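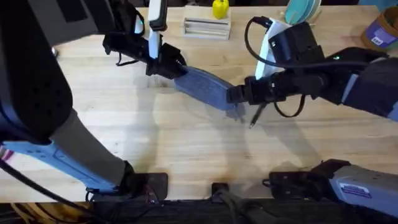
Notes from a service account cleanup at Henico. Mostly Active Directory, some Linux. Posting in pieces as I get through my notes.

Starting inventory was 1,597 accounts matching the naming convention. The convention was introduced years after the domain, so the list missed older accounts. We found those by querying for any user object with an SPN set, then comparing against the export.

Of the full set, 76 had an SPN, a password older than the current policy, and RC4 still allowed. Those are the Kerberoasting candidates. Any domain user can request a ticket for them and work on it offline. They went to the top of the queue.

lastLogonTimestamp is replicated but lags by up to two weeks with default settings. lastLogon is current but kept per domain controller. If you plan to disable an account on the strength of either one, query every DC and take the latest value.

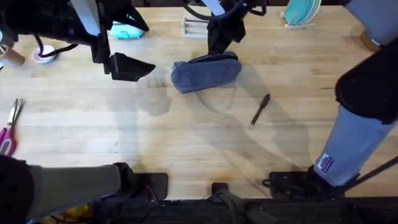
Two robot arms over a butcher-block tabletop.

Disabling before deleting: we left accounts disabled for 50 days. A monthly job will show itself in that time. A quarterly one may not, so we asked the finance systems team for their close calendar and held their accounts back separately.

Beril Değirmenci wrote the collector for event 4769. Filter on ticket encryption type 0x17 and group by service name. You get a list of what is still asking for RC4, with the client address, which tells you who to call.

Setting msDS-SupportedEncryptionTypes to AES only does nothing useful if the password was last set before AES keys existed in the domain. The keys are generated at password change. Reset first, confirm the service starts, then restrict the types.

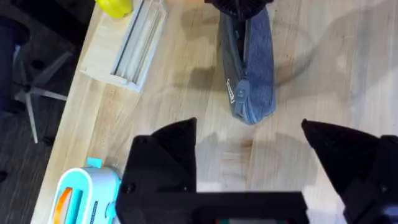

Rotation order matters when one account runs on several hosts. The old password stops working everywhere at once, and each host fails at its next restart or ticket renewal, depending on the service. Where the application allowed it we used a pair of accounts and moved hosts across one by one. Retire the old account only when its 4769 count has stayed at zero.

gMSA took care of most Windows services. Exceptions were the Sarnia backup agent, which stores its own credentials, and 2 scheduled tasks that called a script with the password in plain text. The scripts were rewritten and the passwords treated as exposed.

Tsion Workneh asked about keytabs. Yes, regenerate them after each reset, and check the kvno with klist -k against what the KDC is issuing. A mismatch looks like a wrong password in most application logs.

Collector query goes up once the hostnames are stripped out of it. Linux half of the notes after that.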